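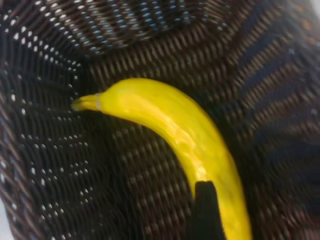
Farzana Lashari writes that she has read our October piece on packed lunches twice and still can't see why we were so hard on the sandwich. She has eaten cheese and pickle at her desk for most of her working life, she says, and considers it the one part of the day in which everything goes to plan. She would also like it known that the pickle goes underneath the cheese, and that people who put it on top deserve their wet bread.

We've had a good deal of post in this vein. October's item was meant to fill half a page between the parking update and the book swap. It has brought in more letters than the parking, which I would not have thought possible in this building, and so the editor has asked me to come back to lunch and do it properly.

I should say where I stand. I have brought lunch to Evmont House four days out of five for six years. The fifth day I buy a soup from the van on Atallah Road and regret it, the soup being mostly the colour of its name. The four days are a matter of thrift, and of the queue, and of a glass box with clip-down sides that my sister gave me and asks after.

The trouble with bringing lunch is that it has to be decided the evening before, by a person who has just had supper. That person isn't hungry. That person looks into the fridge at ten o'clock at night and thinks an oatcake would be plenty. The one who opens the box at half past twelve holds a very different view, and by then the first person can't be reached.

Tahira Zaidi, second floor, gets round this by packing lunch while she is cooking supper, when her appetite is at its worst. Her portions are famous. She was good enough to send in a few rules, which I give as she wrote them, minus the capitals:

Rice goes in the box before anyone sits down to eat, or there won't be any.

Dressing travels separately. An old jam jar is fine. A sandwich bag is not a jar.

Anything with a crunch goes in last, and stays out altogether if it was crunchy yesterday.

Nothing you wouldn't be prepared to smell on your own coat.

That last one brings me to the microwave on the first floor, about which I have been asked to be tactful. It is a Grosten, it is older than some of the staff, and it has two settings, of which one is off. Nabil Qudah would like people to cover their food. He has wanted this since February and has put up a notice, then a larger notice, and the larger notice now has sauce on it. A plate on top will do. So will a sheet of kitchen roll, which is kept in the cupboard to the left of the sink, behind the fondue set that came with the building.

Fish was raised in seven letters. Five were against. One was for, in strong terms, and unsigned. The last was from Ghassan Nasrallah, who believes the question has been badly put: cold fish in a salad troubles no one, and it's reheating that does the damage. I tried this out with a tin of mackerel and some boiled potatoes and sat by the window for a full lunch hour without anybody moving away. They may have been being polite. It was a very good lunch, mind you, and I have done it again since with a spoonful of horseradish.

On money, I can only offer my own sums, and I was never any use at sums. The meal deal downstairs with a drink in it comes to more than I'd spend on two days of leftovers, and leftovers don't come with a leaflet. Where it goes wrong is in the buying of things for packed lunches specially. I have a drawer of this stuff. There is a folding spoon. There is a Funivetti flask that keeps tea at the temperature of the sun until well past home time, so that I have carried the same tea to work and back without once being able to drink it. Tamer Nassar has the smaller one and says you leave the lid off for a bit before you close it. I pass this on without comment.

If you're starting from nothing, begin with two lunches a week and leave the other three as they are. Choose the days when you know there'll be something left from the night before. A pasta bake is better cold than it has any right to be. Dal is better on the second day, and so are most stews. Roast vegetables want a bit of lemon and some salt, and a lump of feta if you have it. Eggs can be boiled in a batch on a Sunday evening, but write on the shells in pencil, or you'll end up spinning them on the worktop at seven in the morning to find out which are which.

As for the afternoon, the hour after three is when all good work is undone, and I have nothing clever to say about it. Eat some fruit. Keep biscuits in a place that requires you to stand up. I keep mine in the post room, where they are eaten by the post room.

Several of you asked whether there might be a shared lunch before the end of term, and there will be one, in the large meeting room, on the first Thursday of December from half past twelve. Bring one dish that can be eaten cold with a fork. Put a label on it saying what's in it, nuts above all. Plates are provided, serving spoons never are, and last year we dished out a trifle with a measuring jug. Names on the sheet by the lift, please, with what you're bringing, as we had nine bowls of hummus last time and only one loaf of bread.

Farzana has already put herself down for sandwiches. Pickle underneath.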